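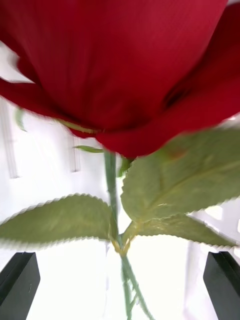
Ollar changes labelling rules for artificial flowers

Home | News | Trade | Materials | Contact

Sellers of artificial flowers in Ollar will have to state the fibre content of petals and leaves on every stem or bunch sold singly, under revised labelling rules published in January 2021. The rules take effect in February for new stock. Goods already on shelves may be sold under the old labels until they run out.

The main change concerns the word "silk". Under the previous rules it could be used as a general trade term for any woven fabric flower, whatever the fibre. Most flowers sold under that name are made from polyester, which is cheaper, holds dye well and can be heat-set into shape. From February, "silk" may be used without qualification only where the petal fabric is made entirely from silk fibre. Other woven flowers must be described as "fabric", or by the name of the fibre, for example "polyester rose" or "cotton poppy".

Blends are treated separately. A petal fabric with at least 50 per cent silk by weight may be sold as "silk blend", provided the second fibre is named on the same line of the label and in the same size of type. Anything below that level falls under the general term "fabric". Coatings, stiffeners and dyes are left out of the calculation. The weight is taken after the petal has been removed from the stem and any glue has been cut away.

Stems, stamens and berries do not need a fibre statement. They must be described by material if they contain metal wire or natural latex. Wire must be declared even when it is fully covered by tape or moulded plastic. The notice gives the reason as safe disposal: covered wire has been a regular cause of jams in shredding equipment.

Foam, paper and moulded plastic flowers remain outside the fibre rules. Where a single bunch combines woven and moulded flowers, the label must list both, starting with the type that makes up the larger share by number of heads.

Two suppliers have already issued new product sheets. Nundetti, which imports fabric stems for florists and shop displays, has reissued its trade list with 1403 lines renamed. The company said no product had been withdrawn and that the goods themselves were unchanged. Most of the renamed lines were roses, peonies and hydrangeas previously listed as silk and now listed as polyester.

Sönmez, which dyes and cuts petal cloth for other makers, said it would supply a fibre statement with each roll so that customers could copy the wording directly. It has asked for clearer guidance on flowers with backing fabric, where the face of the petal and the reverse are made from different cloths bonded together. The present text treats the bonded cloth as one fabric. Sönmez said this could allow a petal with a polyester face and a silk backing to be sold as a silk blend.

The rules also set out how the label is to be fixed. A tie-on tag or a printed sleeve is accepted. Adhesive labels may be used on the stem but not on leaves or petals. For loose flower heads sold by the box, one statement on the outside of the box is enough if all the heads are of the same fabric. Mixed boxes need a printed list inside the lid.

Online listings must carry the same wording as the physical label. The fibre statement has to appear on the product page itself and may not be placed behind a link. Titadance, an online marketplace for costume and stage supplies, said it would add a fibre field to its listing form. Sellers who leave the field blank will be unable to renew a listing, but existing listings will stay up until their normal expiry.

Flowers sold as part of a finished article, such as a hat, hair comb or wreath, are covered only if they can be removed without tools. Second-hand goods are exempt, as are flowers hired out for events and returned afterwards.

Stock checks will be made at import and by test purchase. A first breach will lead to a written notice with a period for relabelling. No fee is charged for a fibre test where the label proves to be correct.

Last updated: January 2021

Related items

Fire ratings for fabric displays: what the classes mean
Polyester cloth prices steady after autumn rise
Dye fastness test revised for indoor decorations
Wreath frames: wire gauge table
Notice on natural latex in craft goods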